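Harkel Community Help > Out and about > Tech days and open days

Is the robot gripper open day worth it for a nine-year-old?

Heike Petersen
Posted in May, 3 replies, 5 shares

Hello all! My nephew is completely robot mad and I've promised him a day out when he comes to stay. I've seen that Fenow do open days where visitors can watch how they teach robot hands to pick things up, and there's another one coming up. Has anyone been with a child? I'm worried it'll be grown-ups talking at a screen for two hours. He is good for a talk of 20 minutes, after that he starts taking things apart. Also, do they let you have a go or is it all behind a rope? Thanks!

Bujar Vidmar
Member, 100 posts

Went last year, it was good. Parking is terrible, go by bus. They do let you have a go if you ask. Don't know about children.

Carola Steinbach
Member

Oh, do take him! I went to the one on 1st April with my two (seven and eleven) and we're still talking about it. I'd expected big orange arms behind a cage, and we did get a short film of those, but the best part by far was the hand-held grippers. You hold the thing like a big pair of tongs, with two fingers and a blue pad on each, and there's a camera on it that sees what the fingers are doing. People do the job by hand first and the recordings go towards teaching a robot to do the same job later on. My eleven-year-old understood this much faster than I did.

The talk at the start was short – 20 minutes on the dot, so your nephew should just about manage – and then we were split into groups of five. Agathe Vidal led ours and she was brilliant with the children. She asked them to guess which would be harder to pick up, a tin or a teddy. They all said the tin! But a tin keeps its shape, and a soft toy squashes and turns and never sits the same way twice, so the fingers meet it differently every time. She had the children squeeze a cushion from different sides to feel it for themselves.

The work itself was soft toys, and it's far more gripping to watch (sorry) than it sounds. A couple of pictures so you know the sort of thing: 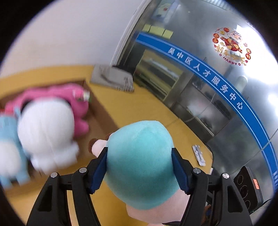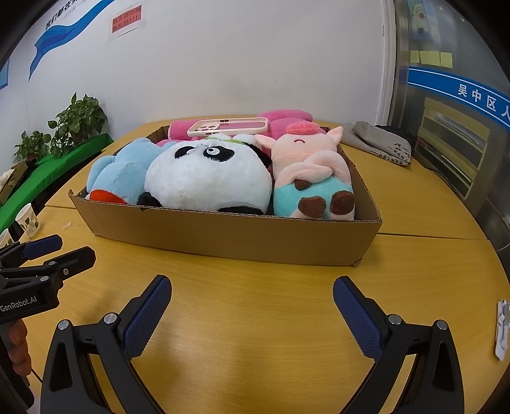 My youngest wanted to know why you'd ever need a robot to tidy up teddies, and Agathe said it's good practice for anything soft, such as clothes, bread rolls or bags of salad. He has since asked when one is coming to do his bedroom.

Practical bits: there's a lift, the loos are on the ground floor, and the café does a decent cheese toastie. You do need to book, and under-12s must have an adult with them. When you get to the hands-on part, hang back and join the second lot. The first group were hurried a bit and we got much longer. Try closing the gripper very slowly at first, it's lovely how fine the movement is once you stop snatching at things.

If he likes it, the Urngate library has a robot club for three age groups and they're very friendly.

Volker Thiele
Member

Agree with most of that, but I'd say the afternoon session is better than the morning one for children. The morning I went to had a lot of questions from people in the trade and it dragged. The afternoon was nearly all families. Also bring a drink, the room gets warm.

Different place, but Hourani have a demonstration day as well, more to do with warehouses and conveyor belts. Louder, and you only get to watch. I enjoyed it very much myself but I wouldn't start a nine-year-old there.

Heike Petersen
Thank you both, and Bujar too! Booked us in for the afternoon. He has already asked whether he can bring his own teddy for them to pick up, so I'll email and find out.

Share this page (5)
Get our newsletter: local answers in your inbox once a month. Sign up
We use cookies to keep you logged in. Accept / Change settings
Contact us | House rules | © Harkel Community Help | Back to top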